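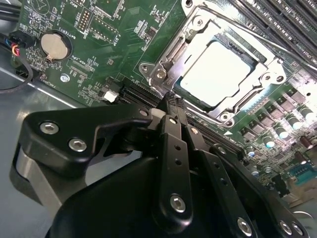
**Spyros Georgiev**

Has anyone got the Skirnedex planner to stay honest near reflective parts? We're doing board rework in an open chassis, wrist camera only, and the pitch was that the pose estimator and the planner share one uncertainty model, so the arm slows down when perception gets shaky. I don't believe it does. I logged 111 approaches to the CPU socket. In 19 of them the socket pose jumped between consecutive frames while the reported confidence didn't move at all. The planner then did what it was told and headed for the wrong place at full approach speed.

Stock config, version from July, depth fused with color. Support told me to "improve lighting conditions." I'd like to hear from someone who doesn't sell it.

**torque_ripple**

19 out of 111 isn't crazy for bare metal. What's your hand-eye error? If you calibrated with the wizard I'd redo that before blaming the estimator. The wizard uses too few poses and they all look alike.

**Spyros Georgiev**

Did it by hand with Zutent, twice, and the two results agree. A bad hand-eye transform gives you a steady offset that changes with wrist angle. It doesn't hop sideways and come back two frames later.

**torque_ripple**

Depends on whether your timestamps are any good. If the joint states lag the images, you get hops whenever the arm accelerates. I've lost a week to exactly that.

**Spyros Georgiev**

Fair question, I'll check. I do see it with the arm parked, though.

**mplain**

With the arm parked it can't be the timestamps. I'd look at what the tracker locks onto when the heat spreader saturates. You lose the whole top face and all that's left is the edge of the retention frame, and one bright stamped edge looks a lot like the next one. It's worse over the sheet metal. Long parallel grooves constrain you in one direction and leave you free to slide in the other, and a decent covariance would show that as a long thin ellipse. 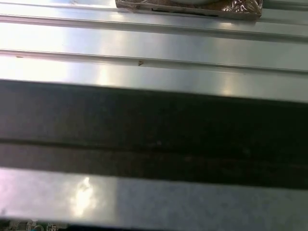 Skirnedex gives you a single number between 0 and 1. You can't get "I know y but have no idea about x" out of a single number, whatever the brochure says about shared uncertainty. Turn on the raw residual topic (it's off by default, look under debug) and plot it next to the confidence. When I did that on our cell the two had nothing to do with each other.

**Spyros Georgiev**

Didn't know that topic existed. It isn't in the manual.

**torque_ripple**

It's in the release notes for the Schnyder driver, of all places.

I still think people are too hard on this thing. We've run it over a year on plastic housings and it's been fine. You picked about the worst surface there is.

**Spyros Georgiev**

The demo they showed us was on a motherboard. I didn't pick the surface, they did.

OK, plotted it. mplain is right, at least on my logs. Residual climbs, confidence sits there flat. I also checked the timestamps and found a lag of nearly 16 ms between joint states and images, so torque_ripple gets partial credit. Correcting it cleaned up the moving cases a little and did nothing for the parked ones.

Current hack:

- exposure clamped low, with a second short exposure whenever the socket region clips
- planner speed scaled from the residual, their confidence ignored completely
- hard stop at the standoff pose if 2 pose estimates in a row disagree

It's slower and it stops too often. I wouldn't call it fixed. I've basically replaced the part of the product we paid for.

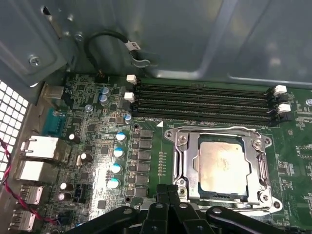 **Jade Hulme**

I'd be careful with the two-in-a-row rule. Both estimates come from the same viewpoint, so if the glare fools one it fools the other the same way and they agree beautifully. Move the wrist a few degrees between them. We also match against the memory slots and the connectors first and only then work inward to the socket. Black plastic is much kinder than plated steel.

**torque_ripple**

That assumes the board is the one in your model. Swap suppliers and your slots move.

**Jade Hulme**

Then you load another model. You needed one for the socket anyway.

**Spyros Georgiev**

The wrist move I'll try. Matching on the slots I'm less sure of, because from close in they leave the view and you're coasting on kinematics for the last stretch. Has anyone measured how far off that gets?

**mplain**

Measured on ours, yes, but our arm is older and has backlash you can hear. I wouldn't trust my figures on yours. Park it at standoff, take the pose, drive down and back up, take it again. Repeat until you're bored.

**Spyros Georgiev**

Running it overnight with the residual logged. Will post the plots, good or bad.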